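Caso Community Kitchen
September 16, 2023

1/ Registration is now open for our autumn course in home bread baking. The course is held at the Gounder Street site and is suitable for adults with no previous experience.

2/ There are 4 sessions, each lasting two hours. Places are limited and will be given in the order in which forms are received. Those who joined the waiting list in June have already been contacted by email.

3/ The course is led by Ingvar Bergmann, who taught our rye and sourdough classes last year. The first session covers flour, yeast and kneading. Later sessions deal with slow proving, shaping and the use of a domestic oven.

4/ Flour, salt and yeast are provided. Participants should bring an apron, a clean tea towel and a container for taking dough home. Please tell us of any allergy when registering — all sessions use wheat, and sesame is used in the last.

5/ The fee is £100, payable in two parts. A reduced rate is available to residents of the Zavton estate on proof of address. Refunds can be made up to 2 weeks before the first session.

6/ Forms may be collected from the front desk or requested by direct message. Completed forms should be returned to the desk in person or by post. We regret that bookings cannot be taken by telephone. 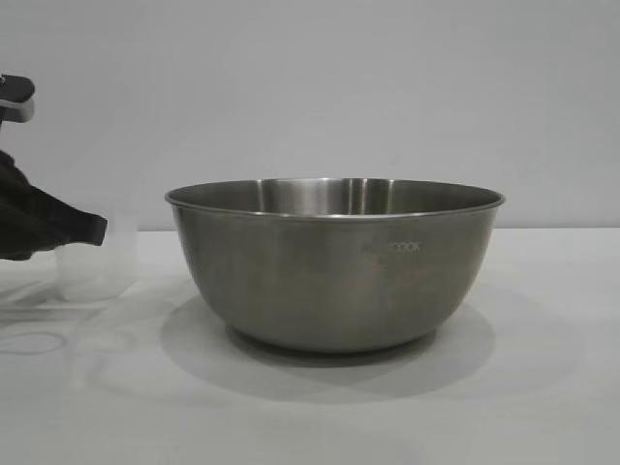
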